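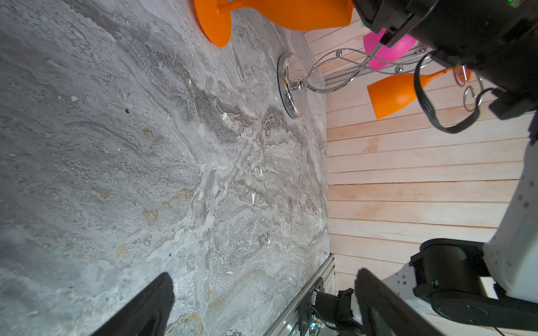
What does Ravureck do?

We teach adults to read and write music, in small evening groups and by post.

Ravureck was set up by Elsa Sjöberg and Ok-hee Nam, who had both taught in secondary schools and kept meeting parents who wanted to learn what their children were learning. The first course was for people who could already play an instrument by ear and had never got on with the written notes. We still run that course and it is still the one most people start with.

Evening groups

Groups meet above the Urrutia piano shop, up one flight of stairs. There is a lift at the back, so please ring the bell marked Office if you need it. Each class lasts 90 minutes with a short break. We have 2 levels, Beginners and Continuing. Beginners covers note names, rhythm, key signatures and simple dictation. Continuing goes on to chords, writing for more than one voice and copying out parts neatly by hand. We don't enter students for exams, though our tutors will help anyone who wants to enter for themselves.

Learning by post

The postal course is called Jaden and was written by Kyu-ri Sung. It comes as a set of printed booklets with a page at the back of each to fill in and send to us. Han-gyeol Lim marks these and writes back, usually within a fortnight. You can work at your own speed. Some people finish in a winter and others take several years. At the last count 836 people had completed it.

Our library

We keep 200 books of songs and easy pieces which students may borrow for a month at a time. Postal students can borrow too but pay for the return postage. Si-woo Yoo looks after the library and would like to hear about any overdue copies of the sight-singing book, as we are short of them.

Fees and dates

Evening fees are paid by the term. There is a lower rate for anyone over state pension age or out of work. We close for the whole of July, when no post is marked, and booklets that arrive in that time are dealt with in the order they came.

You do not need to own an instrument for either course. Bring a soft pencil and a rubber. Manuscript paper is provided.

Page last updated 2023-03-25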